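Section 9. Recovering from a Grip Fault

9.1 When this section applies

Follow this procedure when the Nareck controller reports a grip fault during board assembly and one or both hands stop before the cycle ends. A grip fault is raised when finger force exceeds the set limit for more than 2 seconds. The arms hold position and remain powered.

CAUTION: An arm in hold can move without warning if the fault is cleared from the console. Keep hands and sleeves clear of the board until step 4 is complete.

9.2 Procedure

1. Press the hold key on the Drurano pendant. Do not use the emergency stop unless a person is in contact with an arm.

2. Record the fault code and the finger force shown on the status page. A reading above 200 must be reported to the cell supervisor.

3. Open the hand from the pendant, one finger at a time, beginning with the thumb.

4. Switch off arm power and wait 30 seconds.

5. Remove any part that is not seated in its holder. Inspect the holder for cracks.

6. Restore power and run the homing routine.

Note: Check the cylinder station first. A cylinder lying on its side beside its holder cannot be picked up again by the standard program.

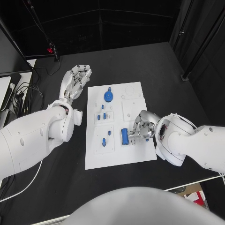

Escobedo wrote to ask whether step 3 could be skipped when the fingers were already loose, as the Gronlow cell had done so through January with no further faults. It may not be skipped. The controller keeps the last force command in memory and will apply it again at power-up.

9.3 Repeated faults

If the fault returns after homing, tag the hand out of service and go to Section 9.4.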